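Plalteck 2242 Tabletop Board, White
Work surface for benches, craft rooms and shared tables
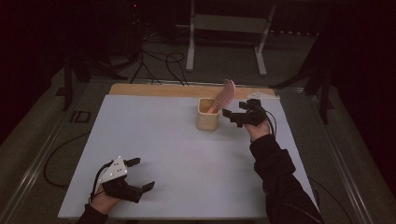
White tabletop board on a metal-framed table.

Item number: 2242
Sold by: Editholm Work Furniture
Availability: In stock, ships in 4 business days

Overview

The Plalteck 2242 is a loose top for tables that already have a sound frame. It lies flat on the frame and can be screwed down from underneath or left free and lifted off when the table is needed for something else. Most of our customers buy it to replace a worn top on an old bench. Schools also order it for art rooms, where a white surface makes small parts and cut paper easier to find.

The face is smooth and matte. It wipes clean with a damp cloth and dish soap. Pencil comes off with an ordinary eraser. Permanent marker may leave a faint shadow, and solvent cleaners will dull the finish over time.

The underside is plain and unprinted. Pilot holes are not drilled at the factory, as frames differ too much from one maker to the next. Mark the holes with the board in place, then turn it over to drill. Use screws shorter than the board is thick.

Which frames it fits

The board fits all Boiko bench frames and the Ovlow folding frame in the wide size. It does not fit the narrow Ovlow, where it hangs over too far at the front and the table can tip. For other frames, measure the outside edges and compare them with the drawing supplied with your quote.

Cutting to size

We cut boards to order for a flat fee of $10 per board. Straight cuts only. Cut edges are sealed before shipping and look slightly grayer than the factory edge, so tell us which side faces the wall. Boards that have been cut cannot be returned.

Care

Store flat, or upright against a wall with both lower corners supported. Do not leave a board leaning for weeks, as it can take a bow. Put a mat under soldering irons, hot glue guns and anything else that runs hot. For cutting with a knife, use a cutting mat.

Delivery

Single boards ship by ground carrier in a flat carton. Check the corners before you sign. If one is crushed, write it on the delivery slip and send us a photo the same day. Orders over $3000 ship free on a pallet and need a loading dock or a second person at the door.

Returns

Uncut boards can be sent back in the original carton. Screw holes count as use. Return shipping is paid by the buyer unless the board arrived damaged.

Questions about fit or custom sizes go to Qusai Sleiman at the Editholm order desk. Please include the make of your frame and its outside measurements.

Page updated March 14, 2025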